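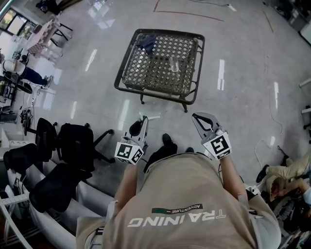 25. Juli 2025, Aufnahmen Handgreifer, Aufgabe "Tuch und Glas"

Stand vor Beginn: Kalibrierung der Würfel von gestern übernommen, Reprojektionsfehler links unauffällig, rechts leicht erhöht. Nicht neu kalibriert, erst Probeaufnahmen gemacht. Die sahen brauchbar aus, also weiter.

Aufgabe wie im Blatt von Dudás: Tuch liegt zerknüllt auf dem kleinen Tisch, Glas steht daneben. Linker Greifer nimmt das Tuch an einer Ecke auf, rechter Greifer fasst nach, Tuch glattziehen, ablegen, einmal falten. Danach Glas mit rechts auf das gefaltete Tuch stellen. Ende der Episode, wenn beide Greifer offen und vom Tisch weg sind. Startpose der Person: stehend vor dem Tisch, Greifer geöffnet, beide Würfel im Kopfbild.

Der letzte Punkt hat heute am meisten Zeit gekostet. Wer zu nah am Tisch steht, hält die Arme angewinkelt, und der linke Würfel dreht beim Zugreifen aus dem Bild. Wer zu weit weg steht, muss sich vorbeugen, dann kippt der Kopf mit und die Tischkante wandert nach oben heraus. Wir haben uns auf einen Abstand geeinigt, bei dem die Schuhspitzen im Kopfbild noch zu sehen sind. Grobe Regel, aber jeder kann sie ohne Maßband einhalten. Kommt ins Aufgabenblatt.

Verlauf

Vormittags Ataberk Karaca an den Greifern, ich am Rechner. Nach der Pause getauscht. Gültig am Ende des Tages: 51 Episoden. Ziel für die gesamte Aufgabe bleibt 2000, damit ist klar, dass eine Station allein bis Oktober nicht reicht. Zweite Station ist mit Jalach besprochen, Hardware liegt da, es fehlt noch der Satz Würfel mit eigenen IDs. Auf keinen Fall den vorhandenen Satz kopieren. Wenn beide Stationen im selben Raum laufen und dieselben IDs im Bild auftauchen, springt die Posenschätzung zwischen den Händen hin und her, und man merkt es erst beim Abspielen.

Verworfene Episoden, nach Ursache:

Würfel verdeckt. Passiert fast immer beim Nachfassen, wenn der rechte Greifer vor den linken kommt. Der Filter überbrückt kurze Aussetzer, bei längeren driftet die Orientierung weg und schnappt danach zurück. Der Sprung ist in der Trajektorie als Knick zu sehen. Solche Episoden nicht glätten, sondern löschen.

Glas nicht sauber gefasst. Die Backen sind gekrümmt, das Polster innen greift gut, solange die Hand waagerecht bleibt. Bei schräger Anfahrt liegt nur die Vorderkante an und das Glas dreht beim Anheben. Als Fehlversuch mit Korrektur wären das interessante Daten, gehört aber in einen eigenen Ordner mit eigenem Label. Heute nicht gemacht, nur notiert.

Tuch beim Ablegen hängengeblieben. Die Tischplatte ist ein Geflecht und keine glatte Fläche, die Greiferspitze verhakt sich darin, wenn man zu steil von oben kommt. Abhilfe: flach anfahren und das Tuch ein Stück vom Rand her schieben. Ataberk macht das inzwischen automatisch, ich nicht. Das sieht man den Daten auch an, meine Episoden sind im Mittel länger und haben mehr Pausen vor dem Kontakt.

Frage, ob das ein Problem ist. Meiner Meinung nach nein, solange die Person als Merkmal in den Metadaten steht. Bisher steht dort nur die Station. Feld "operator" ergänzt, Kürzel statt Name, die alten Sitzungen muss jemand nachtragen. Ich mache das anhand der Schichtliste, wo sie vollständig ist.

Licht und Boden

Der Boden spiegelt stark. Die Deckenleuchten liegen als helle Streifen darauf, und wenn ein Würfel beim Absenken vor so einem Streifen steht, wird die weiße Fläche nicht mehr sauber vom Hintergrund getrennt. Die Detektion verliert dann einzelne Marker, meistens nur auf einer Seitenfläche. Die Pose hält, wird aber unruhig. Belichtung am Kopf von Automatik auf fest gestellt, danach deutlich ruhiger. Nachteil: Das Fenster brennt aus, sobald der Kopf nach links geht. Für diese Aufgabe egal, dort passiert nichts, was gebraucht wird.

Das Glas bleibt im Kopfbild schwierig. Klares Material, darunter das Geflecht, wenig Kontrast. Nach Auskunft von Nurix hat man dort für die eigene Reihe nur mit farbigen Bechern gearbeitet und die klaren später dazugenommen. Wir behalten das klare Glas, weil es in der Zielumgebung auch so steht. Varianten trotzdem vorsehen, Liste siehe unten.

Aufräumen der Umgebung: bewusst nicht. Stühle, Kabel, Leute im Hintergrund dürfen im Bild sein, auch wechselnd. Frei bleiben muss nur der Tisch und der Streifen davor. Weißes Kabel rechts auf dem Boden wird morgen abgeklebt, Stolperstelle beim seitlichen Anfahren.

Synchronisation

Zeitversatz zwischen Kopfbild und Backenweite geprüft. Verfahren wie immer: beide Greifer vor dem Kopf mehrmals schnell schließen, Schließzeitpunkt im Bild gegen den Wert aus dem Encoder legen. Links passt. Rechts Versatz 2 Bilder, konstant über die Sitzung. Im Konverter korrigiert, Rohdaten unverändert gelassen. Ursache vermutlich der Puffer im Empfänger, nach einem Neustart war der Versatz in der letzten Sitzung schon einmal verschwunden und später wieder da. Ab jetzt Schließtest am Anfang und am Ende jeder Sitzung, nicht nur am Anfang.

Konverter, Durchlauf über alles von heute: 98 Prozent der Bilder mit gültiger Pose für beide Hände, die verworfenen Episoden nicht mitgerechnet. Der Wert sieht besser aus, als er ist. Die fehlenden Bilder liegen gehäuft in der Nachfassphase, also dort, wo das Modell am meisten lernen soll. Auswertung künftig pro Phase statt pro Episode. Ansatz: Phasengrenzen aus der Backenweite ableiten, erstes Schließen links, erstes Schließen rechts, erstes Öffnen rechts. Für das Falten reicht das nicht, da muss von Hand nachgesetzt werden.

Ablage

Ordner nach Schema Aufgabe, Station, Sitzung. Kopie auf dem Hilent-Speicher läuft, Prüfsummen noch nicht verglichen. Vor dem Vergleich nichts von der lokalen Platte löschen – letztes Mal war die Kopie unvollständig und es fiel erst beim Training auf.

Anmerkung zur Textbeschreibung der Episoden: Wir haben bisher pro Aufgabe einen festen Satz verwendet. Ataberk schlägt vor, mehrere Formulierungen zu hinterlegen und beim Laden zufällig zu ziehen. Spricht nichts dagegen. Wichtig ist, dass die Formulierungen dieselbe Reihenfolge der Handlungen nennen. "Stelle das Glas auf das Tuch" allein unterschlägt das Falten, und genau das Falten fehlte dem letzten Modell in den Versuchen am Arm. Ob es wirklich am Satz lag oder an der Verdeckung in dieser Phase, lässt sich aus den vorhandenen Läufen nicht trennen.

Offen

Rechten Würfel neu kalibrieren, vorher Sitz der Schrauben prüfen. Der erhöhte Fehler kann auch mechanisch sein.

Würfelsatz für die zweite Station drucken, IDs mit Jalach abstimmen und in die Tabelle eintragen, bevor jemand aufnimmt.

Variation der Startlagen: Das Tuch lag heute zu oft in derselben Ecke, links hinten. Vorschlag: Startlage vor jeder Episode vom Skript ansagen lassen, Tuch und Glas getrennt gewürfelt, ungültige Kombinationen ausgeschlossen.

Zweites Tuch in anderer Farbe, zweites Glas mit anderer Höhe. Tisch vorerst beibehalten, glatte Platte erst im nächsten Block.

Polster am linken Greifer beobachten, löst sich an einer Ecke. Ersatz liegt in der Schublade unter dem Lötplatz.

Handgelenke: Nach längerer Zeit am Stück wird die Haltung merklich schlechter, die Greifer hängen dann in der Startpose nach unten. Häufiger tauschen. Wechsel im Protokoll vermerken, mit Episodennummer.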